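**Ticket 583: Condensation and cold air reported at window, Skikasitz building, unit 356**

Status: Monitoring
Opened: August 2026
Product: Jaidee climate controller, firmware 17

**Reported issue**

The tenant reports that the cooling in unit 356 switches on after dark and does not stop until morning. The set point is not being followed. The Gredex service desk classified the request as priority 3.

**Checks completed**

- Controller restarted from the wall panel. No change.
- Night schedule reviewed. An old profile from January was still active and was removed.
- Room sensor compared with a Cornik reference thermometer. The sensor read low and was recalibrated.

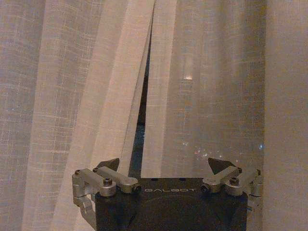
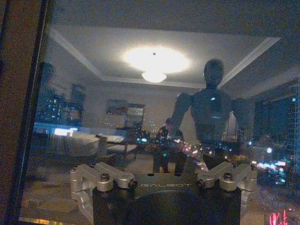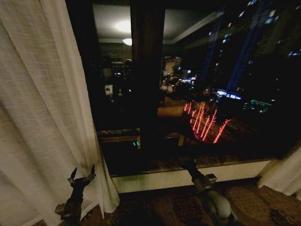
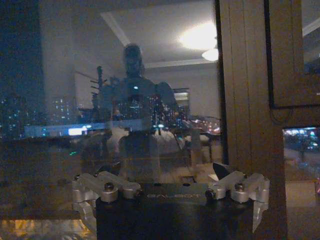 *Third item: sheer curtains and window pane, night.*

**Findings**

The expired profile took priority over the tenant's settings each evening. The sensor error made the fault harder to identify but did not cause it. The window seal is outside the scope of this ticket and has been referred to building maintenance.

**Action required**

The tenant is asked to leave the controller in automatic mode and to report any further overnight cooling by replying to this ticket. Please do not open a new request. The log will be reviewed again before closure.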